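Check the servo leads on a printed arm every 10 hours of running. Power down at the supply first, then move each joint by hand through its full travel. A loop that pulls tight at either end needs more slack.
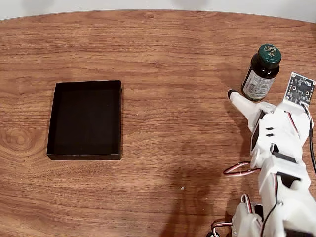

Last updated: November 29, 2025

Leave a loop of wire at every joint and keep it out of the screw heads. The sensor cable runs down the side of the arm – tie it loosely, never across a pivot. Wipe crumbs and dust off the table before re-homing.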